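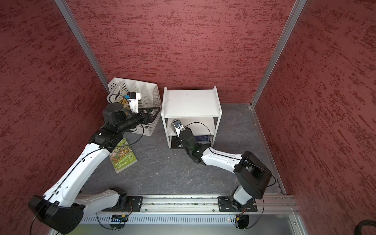
Both arms at the shelves, left gripper at the file organiser.

Blog > Software > Two arms

I spent most of Wednesday on the planner again. The job is tidying: books, a desk organiser, a small shelf unit, two arms on one rail. Each arm plans well enough alone. The trouble starts when both want to be near the shelf, as the planner treats the other arm as a fixed obstacle at whatever pose it last reported.

My first fix was a simple lock on the space between them. It was safe and very slow. I then borrowed an idea from Nelu Bălan, who splits each path into short pieces and only reserves the next few. I settled on 14 pieces with 7 reserved ahead. The code sits in Skikodus, our scheduler, and took 91 lines, most of them for giving a reservation back when a plan is dropped.

Perception is the other half. The fixed camera gives a decent idea of where the shelf is, but anything inside the lower compartment has to come from the wrist view, and the two don't share a clock. I now stamp every message on arrival and throw away any pair that is too far apart - crude, but the shelf has stopped jumping about in the viewer.

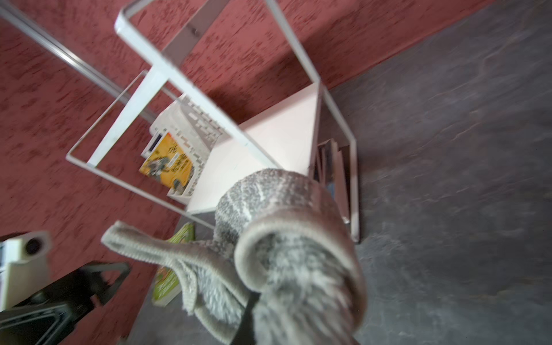

Wrist view, with the rolled rug in front of the shelf unit.

Soft things are still a mess. The rug fills so much of the wrist view that the shelf fit has only a few edges to work with, so I've added a check that keeps the last good pose when too little of the frame shows. I haven't settled the threshold. Next job is replaying the March logs with it switched on.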